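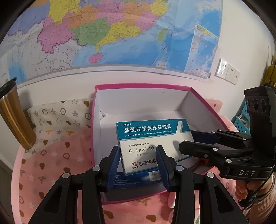
Didari Language Club – News and Announcements

27 February 2018

FOR IMMEDIATE RELEASE

Didari Language Club opens a second evening Mandarin course in Quintanilla

Hi everyone, Senad Angelovski here. I run the evening program at Didari, and I've been itching to send this one out! Starting in May we're adding a second beginner Mandarin course at our Quintanilla rooms, and signing up opens today.

If you tried to get into the first course last fall, you know why. We had 15 seats and they went before I'd even finished putting up the posters (sorry again to the folks who drove over to ask in person). The waiting list has been sitting on my desk ever since, and I really didn't want to tell those people to try again next year.

So we went looking for money, and the Gusus bookstore came through with a gift of $3,074 – the whole take from their winter used book sale. That pays for a set of new textbooks, the extra room hours and a decent pair of speakers, which anyone who has strained through our old listening exercises will be happy to hear about. Thank you, Gusus! Please go buy a book from them.

The new course will be taught by Yeison Yupanqui, who many of you already know from our Spanish conversation table. Yeison picked up Mandarin as an adult, the slow way, with flash cards on the bus, and he remembers exactly which parts hurt.

"I got the tones wrong for a whole year and people were still kind to me," Yeison told me when I asked him for something to put in here. "I want beginners to talk on the first night, even if it's only their name and what they'd like to eat."

We'll keep the class to 15 people again. You don't need any experience at all. By the end of the course you should be able to introduce yourself, order a meal, ask for directions, handle prices and dates, and read about 2,000 words' worth of very simple stories, spread over the whole term. There's some writing by hand too, though Yeison promises to go easy on it.

We spend part of each month on places as well as grammar. Students pick a province, find out what people eat there and how the local speech differs from the textbook kind, and then give a short talk to the class. Last term's talk on Sichuan ran way over because everybody wanted to discuss noodles, and I have no plans to stop that from happening again.

People coming in from Skikent can share rides. There's a sheet for it at the front desk, and 4 drivers have put their names down so far.

To sign up, stop by the front desk during evening hours or call and ask for me. Waiting list people get first pick, so if you're on it, please answer when I call! Reporters who'd like to sit in on a class or talk with Yeison are welcome too, just let me know ahead of time so I can find you a chair.

Contact: Senad Angelovski, evening program, Didari Language Club, Quintanilla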